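Pondel Hand Kit by Kirnitz: my hands-on notes

Posted February 24, 2021 by Myrto Katsaros

So I finally got my time with the Pondel! If you've been reading my equipment pages for a while you know I've wanted to try this one since it was a rendering and a mailing list. Kirnitz sells it as a bolt-on hand kit for arms you already own, and I went in with my usual list of annoying questions (cables, software, what breaks first) and a notebook that I mostly forgot to write in.

Short version for the impatient: I like it a lot, I have gripes about the software, and I'd think hard about which bundle you get. Long version follows.

What you're buying

The kit is the hand, the wrist adapter, a cable set and a license for Surivau, the control software. The arm is extra. You can get left or right, and there's a pair price if you want both. I asked if you can flip a left into a right and got a very patient no.

The job I care about is picking things out of small compartments and putting them back where they came from. Parts bins, mail slots, key racks, that sort of thing. It sounds dull, and it's exactly where cheap two-jaw grippers drive me up the wall, since there's never room to open them once they're inside the slot. Curled fingers take up so much less space going in. 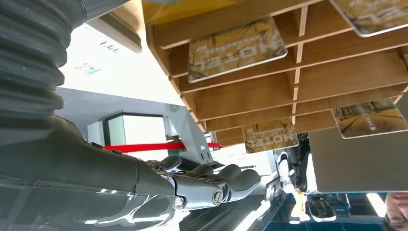
The hand near the slotted card rack, with one of the HOTEL cards at the top center.

Cards are a nasty test, by the way. They're flat and slippery and they lie right against the wood, so you need a fingertip that can get behind an edge without shoving the whole thing to the back of the compartment. The Pondel's fingers are rounded and pretty glossy, which worried me. Kirnitz includes slip-on rubber tips in the kit, 5 to a bag, and I'd put them on from day one. (Buy a spare bag. They are tiny and they roll.)

I also like that the fingers move separately. You can tuck three of them out of the way and use just one to hook something toward you, and that one move gets you out of a surprising amount of trouble in a narrow slot.

Setting it up

Mounting the hand is the easy part. The wrist adapter goes on with a hex key, the hand seats against it, and you lock the collar. I took my time and I'd still call it a coffee-break job. Routing the cables took me longer than the mechanical bit! You want a generous loop at the wrist so nothing pulls tight when the arm turns over, and you want the loop tied back so it doesn't snag on whatever you're reaching into. The manual shows this in one little drawing on page 3 and then never brings it up again.

Then there's Surivau. It runs on a normal laptop, and I do mean normal, mine is an old thing with a sticky space bar and it was fine. You get a page with sliders for the fingers, a page for saved poses, and a sequence page where you string poses together. The slider page is lovely. I could've played with it all afternoon.

The sequence page, less so. You can't copy a step from one sequence into another, you have to build it again from scratch, and the undo only goes back one step. One! I lost a perfectly good pinch that way and said some things I won't type here. Support tells me longer undo is coming in the July update, so we'll see.
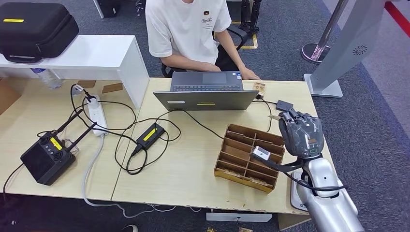
My advice is to give yourself more desk than you think you need. Between the laptop, the power brick and all the cabling you end up with quite a tangle, and the arm still has to have somewhere to swing. I like the person on the keyboard to sit across from the hand, well back, with a clear view of the fingers. And label your power bricks, please. I have mixed up two of them in my life and I'm not doing it a third time.

For practice work I'm a big fan of plain cardboard dividers. They're cheap, they give a little when you bump them, and you can cut a new layout whenever you get bored of the old one. Start with wide compartments and go narrower once your poses are saved. I'd hold off on anything rigid until you trust your approach angles.

How it compares

People always ask me about the Tzavaras hand, so fine. The Tzavaras is faster and it's a bit kinder on price, and if you're picking one sort of box off a belt all day I'd probably send you there. It's bulkier across the knuckles though, and for compartments that's the number I look at first. The Pondel also has the nicer wrist, and spare fingers you can swap yourself without mailing the whole hand back.

Kirnitz rates the cable set for 200 hours before inspection and the finger tendons for 300. I haven't had it anywhere near long enough to say a word about that, so take those as the maker's numbers.

Which bundle?

If you already have an arm and a wrist mount that fits, get the plain kit. If you're starting from nothing, the starter bundle adds the base plate, the longer cables and a setup call, and the setup call alone saved me an evening of squinting at port settings. The display bundle with the padded case is nice if you travel to shows, otherwise skip it and spend the difference on rubber tips.

Shipping is quoted per order and the hand ships separately from the adapter, so don't panic when only one box turns up. Questions go in the comments and I'll answer what I can. If you've got a Pondel running on a left-hand mount, tell me how you routed the cables, I'd love to steal your idea.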